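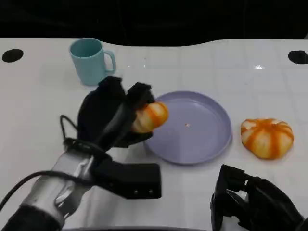 The table with the teal mug and one of the striped pumpkins

Wekis Home Help > Tables, Desks and Counters

Glossy white table, faint grid, two round holes at the back. How do I live with this as a dining table?

Asked by Ruth Whiteley, 11 May 2024
Viewed 365 times

I bought a table in March from the Terier outlet and I have been losing an argument with it since then. It's white, it's very glossy, and the surface has a faint grid on it, like square tiles seen through fog. I liked the grid in the store. I still like it from across the room.

The trouble is that it was plainly meant to be a desk. There are two round holes near the back corners, one on each side, and from where I sit they look like a pair of black eyes. I wanted a place to eat. So far I've eaten there plenty, and have lost one teaspoon, a vitamin and the cap off a jar of capers down the left one.

My questions, in the order they annoy me:

1. What do people put in holes like these when there are no cables to go through them? The outlet didn't have the original caps and the man there suggested "a plant," without saying how.

2. The shine. I have an overhead light and there is always one bright spot on the table, right where a person would like to read. Can a glossy top be dulled down without wrecking it? I own sandpaper. I'm told this is a dangerous thing to say.

3. Is there any trick to cleaning along the grid lines? I can't feel them with a fingernail but coffee seems able to find them. There was a gray ring for most of last week where my mug lives (a matte teal one, much loved, never once put on a coaster).

4. Bonus question. My sister says the table looks cold and needs "a moment" in the middle, so there's a plate and a couple of orange and white striped pumpkins to go with it. It's May, I know. They were in a box, they're cheerful, and I am not going to buy lemons to look at. Does anyone have a way to keep small round things from wandering around on a slick surface, and will the orange come off on the white?

I don't know what the top is made of. There's no sticker on the bottom, only a smudge where a sticker used to be. Tapping on it tells me nothing, though I've done a lot of it.

I'd rather not spend much. The table was cheap and I don't want the plugs to cost more than the furniture.

Comments on this question

gutterball: Have you measured the holes? Everybody is going to ask you that, so I'm going first.

Ruth Whiteley: No. I'll do it when I find the tape measure, which may also be down the left one.

2 answers

Answer from old_hinges (marked as helpful by the asker)

Measure first. Go straight across the widest part of the hole, from inside edge to inside edge, and do both holes separately, even if they look identical. Then measure how thick the top is at the hole. People skip the thickness and end up with a cap that pops out every time somebody leans on it.

What you want is called a desk grommet, or a blank cap, or a hole cover, depending on who is selling it. Search for all three. The ordinary kind has a little slot for wires with a flap over it. Get the blank kind with no slot. You want white if you can match it and black if you can't. A white that's almost right looks like a bandage. Black at least looks as though you meant it, and you already have black circles there, so you'd only be making them flat.

If the hole is an odd size, get a cap with a wide lip. The lip covers the edge and the part underneath can be snugged up with a turn or two of felt tape. Don't glue it. Sooner or later you will want your vitamin back, or you'll sell the table to somebody with a computer.

The free version is to turn the table around. If it's against a wall with the holes at the far side, leave it alone and put something flat on top of each one. If it's out in the room, ask yourself which side company sits on.

On the shine: please put the sandpaper back in the drawer. If the top is a thin white layer over something cheaper, sanding gets you a dull patch with a brown patch in the middle of it. I once went after a glossy shelf with 400 grit, very gently, feeling like a surgeon, and what I made was a shelf with a cloud on it. There was no way to get the shine back in that one place, and dulling all the rest to match took me most of a weekend. It looked all right in the dark.

The bright spot is just your light bouncing back at you. Sit in a different chair and it goes somewhere else. If that's not practical, hang the light lower or put a bigger shade on it, or use a frosted bulb. A lamp off to one side will do more for reading than anything you can do to the table. And a placemat costs next to nothing.

Coffee rings: warm water, one drop of dish soap, soft cloth, wipe along the lines and then across them. Dry it right away with a different cloth. If the ring is still there, put a damp cloth over it for ten minutes and try again. Baking soda paste is what everybody's aunt will tell you and it does shift coffee, but it's a mild abrasive, and on a glossy surface you'll see where you've been. Try it underneath somewhere first, or out by the edge.

If your fingernail can't find the lines then they may only be printed, in which case there's nothing for coffee to soak into and what you've got is leftover film. Film comes off.

Check the bottom of the mug, too. A lot of mugs have a bare ring on the foot where the glaze stops, and that ring stays grimy and stamps itself on anything white. Scrub the foot of the mug and half of your table problem might go away.

Comments on this answer

Ruth Whiteley: I scrubbed the foot of the mug. I would like it noted that I have owned this mug for years and considered it a clean object. The water went gray.

Ruth Whiteley: Also, I found the tape measure. The two holes match. Ordering black caps.

Answer from Pam in Huanca

Hi Ruth, I can't help much with the holes but I do have opinions about the pumpkins.

Are they real ones? If they are, and they've been in a box since last fall, turn them over and press on the bottoms with your thumb. A small pumpkin can look perfectly fine from the top and be soup underneath. I learned this from a windowsill. If there's any give at all, out they go, and wash the plate while you're at it. If they're fake then you can ignore me and have them out all year, I certainly would.

For wandering, fold a napkin or a bit of cloth on the plate and set them on that. Cork works as well. What you need under the plate itself is the rubbery mesh stuff people put in drawers, cut smaller than the plate so it doesn't show. Or if you hate that, four of the clear sticky bumpers that go inside cabinet doors. My plate used to travel the length of the table whenever somebody cut a tough piece of meat at the other end.

As for the orange coming off, rub one with a damp white paper towel. If the towel stays white, stop worrying. If it turns orange, keep them up on the plate and don't let them sit on the table overnight, and especially not next to a sweaty glass. Some painted ones get tacky in a warm room as well. I have a candle holder that's now part of a shelf.

I agree with your sister that white tables look cold, but I don't think it takes much. You've already got the teal with the orange and that's plenty of color for one table. A runner would cover up the grid and you said you like the grid. I'd leave the middle alone and do something about the chairs, unless the chairs are nice, you didn't say.

Cleaning: I use Gokamum on my white counter and it's fine. It smells like a swimming pool. I don't know if it's OK for whatever your table is, so read the bottle.

One thing for the holes after all. My brother in law has a desk like that and he sat a little potted cactus over one, with the pot wider than the hole and a saucer under it. He's had it there a long time. I suppose that's what the man at the outlet meant. He did water it too much once and the water went down the hole and into his shoes, which were under the desk at the time (he wasn't in them).

Comments on this answer

Ruth Whiteley: Did the thumb test. Everything is firm and the paper towel stayed white. The plate now has a square of drawer mesh under it and hasn't gone anywhere. The chairs are not nice.

Pam in Huanca: Cushions!

old_hinges: Seconding the cork. And if you do go with a plant, use a saucer with a rim, and fill the can only halfway.

gutterball: Did anyone get the caper lid out?

Ruth Whiteley: It was on the floor behind the table leg. So was the teaspoon. Still no vitamin.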